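The Ferry Book

Radwa Hamdy took over the ferry office at Drollbridge in September, when the river was low and the boat ran only twice a day. The job came with a key, a kettle and a green ledger that everyone called the ferry book. Passengers signed when they boarded and signed again if they came back. Most came back.

Her first evening she read it from the front. The early pages were farmers going over to Tillel with calves and coming home without them. Later it was schoolchildren, then hardly anyone. On page 11 she found her mother's name, going out. She turned the pages until the kettle had boiled and gone quiet, and did not find it again.

She had known her mother came from the other side of the river. She had always been told it was the bus that brought her.

In the morning she asked the pilot, Ayane Hirose, whether people ever forgot to sign.

"All the time," Ayane said. "It's a book on a string. Half of them haven't got their glasses."

"Did my mother?"

Ayane was checking the fuel and finished doing that first. "Your mother went over to Tillel to marry a man called Halás," she said. "She was back inside a week. I was the deckhand then. She asked me not to make her sign." 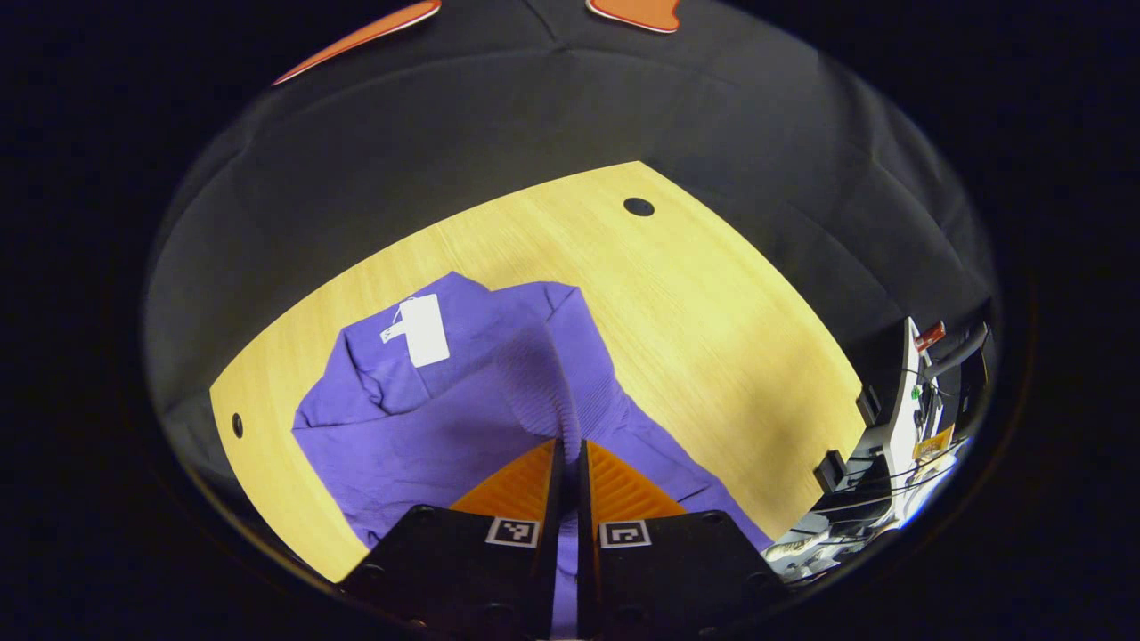 The purple hoodie, on the table.

Radwa had left the hoodie there before work, with the tag still on it. She had bought it for her mother's birthday and meant to wrap it. Now she sat down beside it in her coat and thought about a week in Tillel, and what a person would pack for that.

Her mother rang at seven, as she did most nights, to ask if the office was warm enough.

"It's fine," Radwa said. "I've been reading the ferry book."

The line was quiet, though she could hear the radio going in her mother's kitchen.

"Who's got the neatest writing?" her mother asked.

"You do."

"I was showing off. I thought they'd look at it, over there." She turned the radio down. "His mother kept geese. The house was right up against the church at Wimusov and the bells went every quarter hour, all night. He told me I'd get used to it. I thought, I could, too. I could get used to that. So I came home."

"Was he unkind?"

"No. He carried my case to the boat. It's a long way down with a case."

They talked about the birthday after that, and whether her aunt should be asked, and who would drive her. Her mother wanted a sponge and not the fruit cake. Radwa wrote it on the back of an envelope.

The next day she unlocked the office and put the kettle on. Two people were waiting for the early boat, a man with a bicycle and a girl with a cello – she had to help with the cello. When they had signed she turned back to page 11 and looked at the name for a while. The line for the return was empty. She left it that way and went out to untie the rope.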